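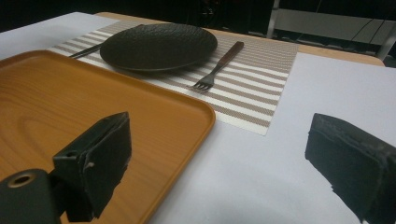

The Dralladitz placemat is a woven rectangle for people who have a perfectly good table and would like to keep it that way. We sell it in one pattern, stripes, because we tried a season of florals and still have most of them. White bands alternate with taupe-brown ones across the width, and in the taupe you can make out a fine diagonal hatching, a detail your guests will not mention. Put a black plate on it and the stripes look lighter than they are. A fork with a reddish-brown wooden handle does well on it too, and neither one minds if the mat is sitting a little crooked, as mats do about four seconds after you straighten them.

Dralladitz Striped Placemat
Sold singly or as a set of four
By Skuneo Table Goods

Why singly

Most shops sell placemats in fours and sixes, on the theory that households come in fours and sixes. Ours started selling singles when a customer wrote to ask what she was meant to do with the three she had left after the dog got hold of one. We told her to buy another four. She did not care for this answer, and on reflection neither did we. You can now order exactly as many as you have lost.

The weave

The Dralladitz is woven flat, with a tight edge and no fringe. We have strong feelings about fringe, mostly to do with combing it. The mat is stiff enough to lie down when you tell it to and soft enough to roll up for a drawer. Don't fold it. It will remember the fold longer than you will, and it will show it to company.

New mats arrive rolled, and for the first day they would like to stay that way. Lay them face down under a large book overnight. Cookbooks are good for this and it gives them something to do.

Size and fit

One mat takes a dinner plate, a fork, a knife and a small glass. It will not take a dinner plate, a bread plate, a salad bowl, two glasses and your elbow. If you set a table that way, you want the Szabo runner, which goes down the middle and leaves everyone to fend for themselves.

On a small round table, four mats will overlap at the corners. Three is more comfortable. On a narrow table with people facing each other, measure first, and allow room for whatever goes in the center.

With a tray

People ask whether the mat can be used with our Bavusard serving tray. It can. They go side by side on a table, or you can put the mat in a cupboard and eat off the tray in front of the television, a setup we have tested at length. We don't suggest lining the tray with the mat. It's the wrong shape for the job, and the corners ride up over the rim and catch on sleeves.

Care

Shake it out over the sink, or the porch if you like birds.
Wipe with a damp cloth and a drop of dish soap.
Dry flat, away from the radiator.
No machine washing, no dryer, no iron. One customer ironed hers and sent us a very polite letter with the remains enclosed.

Red wine comes out if you get to it right away. Beet juice is a personal matter between you and the beet. Turmeric stays.

Hot things

This is a placemat and you should treat it as one. A warm dinner plate is fine. A pot straight off the burner is not, and neither is a baking dish, even for just a second while you find the trivet. Everyone who has written to us about a scorch mark was looking for the trivet.

Stock

The current batch was a run of 1,000 mats, and there are roughly 33 sets of four left on the shelf, plus a stack of singles. The next batch is due in October. It will be the same stripe. The taupe may come out a shade lighter or darker from one batch to the next, so if you're fussy about matching, order everything together. If you're not fussy, you have probably stopped reading by now.

Returns

Send it back within 30 days if it hasn't been eaten on. We can tell. Crumbs get down into the weave and travel surprisingly well by mail. Mats with a pulled thread or a crooked edge we'll replace at any time, and you can keep the bad one for the cat.

Not included

Plate, fork, knife, tray, table, dinner.

Page updated July 25, 2025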